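Reading time: 3 minutes

Stallirville Two-Finger Gripper Kit – what I built and what's in the box

I've been making small grippers in our shared workshop in Dinine for a good while now, and this is the first one I've liked enough to sell. It's a two-finger kit for hobby arms – black fingers with pointed tips, a mounting plate, and a spot at the wrist for a small camera. It weighs 584 g with everything bolted on, so check what your arm can lift before you order!

The fingers took me the longest. My early ones had blunt ends and they were lovely for blocks and cups and hopeless for anything thin. The pointed ones get in under an edge much better, and they let the camera see more of the table as you come down (I was forever blocking my own view with the old set). I do most of my practice on small, fiddly things – dice, poker chips, paper cups, whatever is lying on the bench.
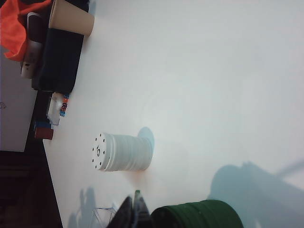 Photo: Stallirville workshop, wrist camera

A stack of chips on its side is my favourite test. You've got those fine ridges all along it and a round body that would love to roll away, and if you squeeze at the ends instead of across the middle the whole lot can go everywhere. White chips on a white table are a pain for the camera as well, and the arm throws its own shadow over half the work, so I'd put a second lamp low on the far side if you can. I use a cheap clip-on one and it makes setting up much less of a guessing game.

The kit comes with the fingers, plate, screws, a spare pair of tips and a printed guide. You'll need your own camera, your own arm and a small screwdriver. Putting it together is an evening's work, or two if you're fussy about cables like me.

Price is 640 for the kit and 1,452 ready built and tested. I do the ready-built ones in small batches – the next lot should be done in August.

Related items
Skillmont wrist plate, short
Stoyanova cable clips, pack
Spare pointed tips, black
Clip-on bench lamp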